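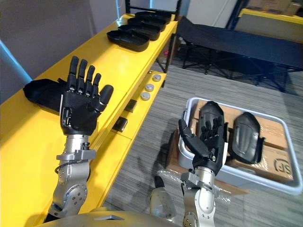 Page 2 of 5

Match reporting, unit 2: the running order of a report

A match report for a local paper is normally 500 words or fewer. Put the result in the first sentence, with the competition and what it means for both sides. The first goal of the game can wait until the third paragraph if it had little bearing on the outcome.

Scores in hurling and camogie are written as goals, then points. A goal is worth three points, so a side on 2-9 has 15. Check the sum before you file.

Attendance goes near the end. Write it as a figure (2941) only if the club has announced it. Do not estimate from the stand.
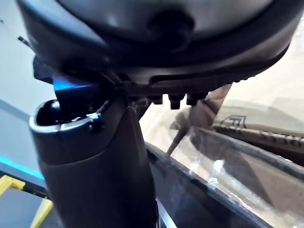
Gripper housing and finger, close view.

Names: take the spelling from the team sheet and check late changes with the match secretary. In last year's Vimbridge exercise several of you had Prokopenko spelled two ways in one report. Marks were lost.

Quotes: one from each manager is enough. Use "said". Kalliopi Popescu will go over recording and consent in the next session.

Work through these before the seminar:

1. Rewrite the Felach v Pikus report so that the result comes first.
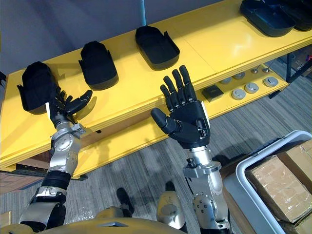 2. Cut your version by a third without losing a scorer.

3. Write a headline of no more than five words.

Hand in all three on one sheet to Ravindra Pathak.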